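How to clean and re-season a wooden chopping board

A wooden board that is used every day will dry out, pick up smells and start to feel furry where the knife goes. Most of that can be put right at home in an evening, with another day for the oil to soak in. The steps below are for a plain, unvarnished board in beech, maple, oak or similar. If yours has a shiny sealed finish, don't sand or oil it. Wipe it down and leave it at that.

What you will need

Coarse salt
Half a lemon
Washing-up liquid and a stiff brush
Sandpaper in 120 and 240 grit
Food-safe mineral oil
Two clean cotton cloths (an old T-shirt is fine)
Beeswax, if you want a harder finish

Mineral oil is sold by chemists and kitchen shops. Don't use olive, sunflower or vegetable oil. They go rancid in the wood and the smell is very hard to get out. Walnut oil works but should be kept away from anyone with a nut allergy.

Step 1. Wash the board

Use hot water, a little washing-up liquid and the brush. Scrub along the grain on both faces, then do the edges and any handle or juice groove. Don't leave the board standing in the sink. Wood that soaks on one side will cup, and glued boards can open at the joints. Rinse quickly and wipe dry.

Step 2. Salt and lemon

Scatter a good handful of coarse salt over the face you cut on. Rub it in with the cut side of the lemon, pressing hard enough to squeeze out some juice. Leave for 8 minutes and scrape the grey paste off into the bin. Rinse and wipe.

Onion and garlic usually go in one round. Fish can take two. Beetroot and turmeric stains will fade but may not disappear until you sand.

Step 3. Dry it fully

Stand the board on its long edge so that air reaches both faces, away from radiators and direct sun. Overnight is enough for a thin board. A thick end-grain block wants a full day. If it still feels cool to the touch, it is still damp.

Step 4. Sand

Start with the 120 grit wrapped round a cork block. Go with the grain in long strokes and keep the pressure even, otherwise you will make a hollow in the middle. Stop when the knife marks are shallow. There is no need to remove every one.

Wipe the dust off with a barely damp cloth and let the board dry for an hour. The damp raises the loose fibres, which you then take off with the 240 grit. Skip this and the board will go rough again at its first wash.

Khang Lò wrote to ask about using an electric sander. You can, with a fine sheet and a light hand, but go outside and wear a mask.

Step 5. Oil

Warm the oil by standing the bottle in a jug of hot water. Pour a small pool on to the board and spread it with a cloth until the whole face looks wet. Do the other face and the edges in the same sitting. End grain drinks far more than the rest, so go back over the ends.

Leave for 4 hours, wipe off whatever has not soaked in, and do it again. A very dry board may want a third coat.

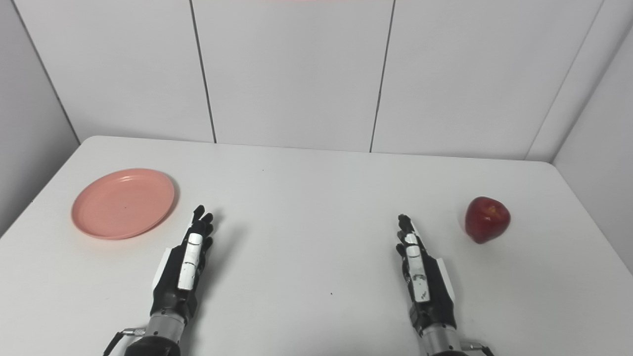
Once the last coat has been wiped off, stand the board on its edge again and leave it overnight before you put food on it. It should feel smooth and slightly silky. If it feels greasy, buff it with the second cloth.

Step 6. Wax (optional)

Melt one part beeswax into four parts mineral oil in a jar set in a pan of simmering water. Let it cool to a soft paste. Rub on a thin layer, wait 20 minutes and polish it off. The jar keeps for months in a cupboard.

Looking after it

Wash by hand straight after use and dry upright. Never put it in the dishwasher. Oil it once a month if you cook daily, less often if you don't. A quick test is to flick a few drops of water on the surface. If they bead, leave it alone. If they sink in and darken the wood, it is time for another coat.

Small cracks at the ends can be filled with the wax paste. A crack that runs right through holds food and can't be cleaned properly, so replace the board.

Oily cloths should be laid out flat to dry outdoors before they go in the bin.

Updated in June with a note on walnut oil. Thanks to Eglė Koppel for the correction.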